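招聘启事:机器人工作单元维护技术员

招聘单位:乌尔基内(Urkine)自动化应用中心
工作地点:格林道(Grindau)园区
招聘人数:2 人
用工形式:全职,试用期满后签订为期 36 个月的聘用合同

因鞋类抓取工作单元运行需要,本中心现面向社会公开招聘维护技术员,有关事项公告如下。
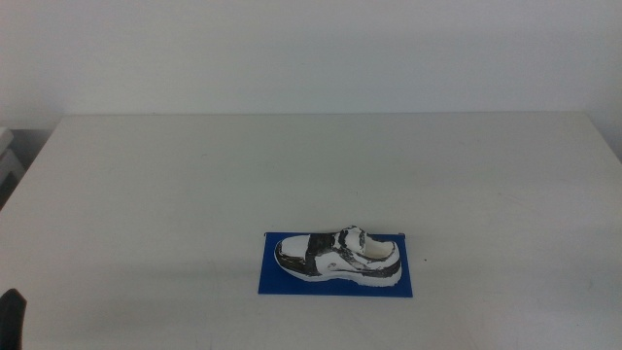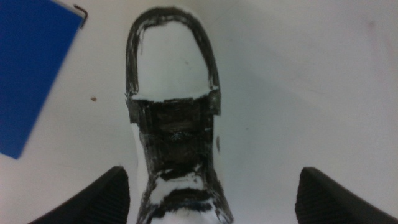 鞋模与蓝色垫板,格林道工作单元

一、岗位背景

本中心受庞厄姆(Pomham)鞋业委托,承担鞋类产品自动取放的前期验证工作。该工作单元由一台六轴机械臂、一套双指夹爪、一台固定相机和一台腕部相机组成,由华恩卡(Huanca)工程部负责安装,移交本中心后由设备组负责日常维护。单元在正式接入样鞋之前,一律使用替代鞋模进行调试和校准。鞋模为白色底材,鞋面以黑色涂绘出鞋头轮廓和中部的宽带,黑色区域边缘参差,多处露出白底。技术员须能据此判断腕部相机的曝光是否合适:曝光过高时,白色鞋头与浅色台面难以区分;曝光过低时,夹指内侧的细密纹路与黑色涂绘区同时失去层次。两种情况均须在当班内调整完毕并登记参数。蓝色垫板为单元的定位基准件,任何人不得以其他颜色的板材代替。

二、岗位职责

(一)班前检查。每班开机前检查台面、垫板和夹爪。台面上的碎屑、污点和擦痕须清理后方可开机,清理使用无尘布和中性清洁剂,不得使用含研磨成分的产品。细小颗粒虽不影响抓取,但会被视觉程序误识别为目标边缘,请勿忽略。

(二)夹爪维护。检查夹指内侧纹路的磨损情况,清除纹路内积存的漆屑和粉尘;检查夹指开合的对称性,左右行程不一致时应重新执行回零程序。夹指更换后,须完成 100 次空载开合,再恢复带载运行。更换下来的夹指应贴标签入柜,注明拆卸时的累计运行次数。

(三)相机标定。固定相机与腕部相机分别标定,两者结果不一致时,以固定相机为准,并重新执行腕部相机的手眼标定。搬动台面、拆装相机支架或发生碰撞之后,必须重新标定,不得沿用原有参数。

(四)线缆与紧固件。检查腕部线缆的弯曲半径和护套状况,按力矩表复紧夹爪法兰螺钉。复紧后以记号笔划线,便于下一班核对。

(五)故障处理。单元停机后,技术员应先保存控制器日志,再行复位。未保存日志即复位的,视为处置不当。常见的夹持力报警、通信中断和视觉超时由当班技术员自行处理;涉及关节减速机、伺服驱动器和安全回路的故障,应立即上锁挂牌,并通知设备组负责人。

(六)记录与交接。维护记录以书面形式填写,交接双方签字。鞋模和垫板的更换、补漆、修整均应列入记录。

三、任职条件

1. 机电一体化、自动化、电气工程或相近专业大专及以上学历;具有同类岗位经验者,可适当放宽学历要求。
2. 具有工业机器人或协作机器人现场维护经验,能够独立阅读电气原理图和气路图。
3. 熟悉至少一种机器人示教语言,能够修改抓取点位、速度和等待条件。
4. 了解相机标定的基本方法,能够使用标定板完成内参与手眼标定。
5. 能够使用万用表、扭力扳手和塞尺,动手能力较强,工作细致。
6. 能够用中文撰写规范的维护记录,能够阅读英文设备手册。
7. 持有有效的低压电工作业证者优先;参与过制鞋、箱包或软性物料抓取项目者优先。

四、工作时间与待遇

岗位实行两班制,早班自上午七时起,晚班自下午三时起,按月轮换。基本工资依据任职资格核定,另设班次津贴和技能津贴。本中心依法缴纳社会保险和住房公积金,提供工作服、防护鞋和园区午餐。试用期为 2 个月,期间由资深技术员带教,并完成单元安全培训;培训考核未通过者,不得单独进入单元围栏。

五、应聘方式

应聘者请提交以下材料:

个人简历一份;
学历证书及职业资格证书复印件;
一份本人完成的设备维修或调试记录,篇幅不限,涉及原单位保密内容的部分请自行遮盖。

材料可送交或邮寄至格林道园区自动化应用中心设备组,收件人 Jhosep Mosquera,封面注明“维护技术员应聘”。报名于十一月底截止,以收到材料时间为准。所提交材料恕不退还,仅用于本次招聘。

六、选拔程序

选拔分为材料审查、笔试和实操三个环节。笔试内容包括电气基础、机器人坐标系和安全规程。实操在上述工作单元进行,考生须在规定时间内完成以下项目:拆装一侧夹指并回零;完成腕部相机手眼标定;将鞋模置于垫板之上,示教一组抓取与放回点位;排除由考官预设的一处故障并填写记录。实操所需工具由本中心提供,考生须穿着包趾平底鞋,长发应束起,不得佩戴戒指、手链等饰物。

每场实操安排 6 名考生,按签到顺序依次进行。实操时间和地点将以书面形式另行通知。考生往返交通费用自理。

七、其他事项

录用人员名单在园区公告栏公示。公示期内如有异议,可向设备组书面反映。本启事未尽事宜,由乌尔基内自动化应用中心设备组负责解释。

乌尔基内自动化应用中心
设备组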